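Ferus 20 Countertop Soap Dispenser, Refillable

Last updated: June

We sell this one with some reservations, and you should know them before you put three in your cart.

The Ferus 20 holds 20 ounces, fits most kitchen and shop counters, and comes with a straight pump and a spare gasket. Ferus says the pump is "drip-free for life." Whose life is left open. Ours started to dribble after 16 weeks by the sink in our Verkdale store, where it gets used by everyone who comes in with dirty hands. A new gasket fixed it. We'd call that a fair result for a pump at this price, but it isn't drip-free for life.

Then there is the "concentrate saver" claim. The box says you'll use 35 percent less soap. Less than what? We wrote to ask and got back a PDF of the same box. The pump gives a smaller squirt than the Pramanik we also carry, that much is true. Most people we've watched just press it twice.

What we do like: the neck is wide enough to fill without a funnel, and the pump comes apart by hand. The collar threads are cut deep and don't cross easily. If you've ever stripped the collar on a cheap dispenser and had to throw out the whole thing, you know what that's worth.

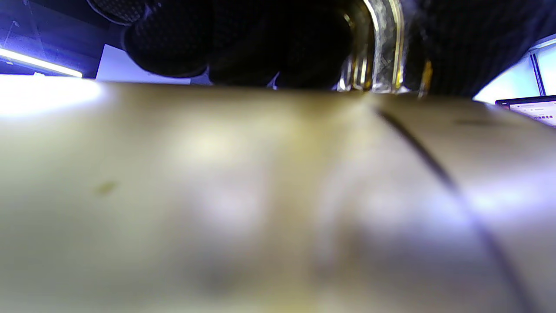
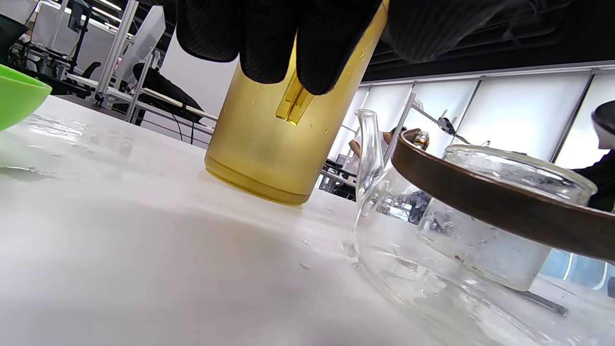 Sebastião Evangelista wrote to us that he has had two of these going in a salon for over a year, and that we're too hard on the pump. His trick is to thin the soap a little with warm water before filling. Thick soap is what kills the gasket, he says, and the pump gets blamed for it. He may be right. The instructions don't mention it, and a buyer shouldn't have to find that out from another customer – but it costs nothing to try.

Don't use it for bleach, solvents or anything gritty. Pumice soap will jam the valve, and Ferus won't cover that. They won't cover much else either: the warranty runs 90 days and you pay the shipping.

Item no. 122
Capacity: 20 oz
Pump: straight, removable, hand-tightened collar
In the box: dispenser, pump, one spare gasket
Spare gaskets: sold in pairs, also fit the older Zamerari pump

If you need something for heavy shop soap, look at the Pramanik. It's uglier and it costs more, and we haven't had one come back yet. For ordinary hand soap or dish soap, the Ferus will do the job. Order the extra gaskets at the same time.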